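Wednesday Shift

Tamer reckons I talk to the arm too much. Fair enough, mate, but it's a long night at Karaki and the arm's a better listener than he is! We needed 200 good examples by morning and Clonier (that's what we call the learner) is a fussy eater.

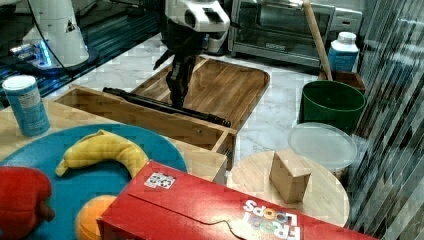

My job's the mess. Dalal writes the tasks, Fares drives, and I shuffle everything about so Clonier never gets the same bench twice. I'd laid the Froot Loops box on its side with the colours all showing, put a banana on the blue plate, and felt like I was setting the table for a very strange brekkie.

"You've made it look like my flat," Fares said.

"Your flat's got a mop, or a broom, or whatever that handle is?"

He went a bit quiet after that, so I made tea. Two sugars, peace offering. Then we moved on to the tap, with Dalal calling every go from her stool like a footy umpire.

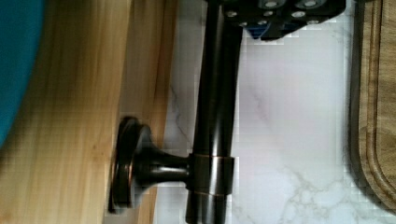
Twenty to Go

Near dawn I caught Fares whispering "good on ya" to the gripper. I didn't say a word, just slid him the last biscuit.

Contact Hondby Stories | © Hondby | Back to top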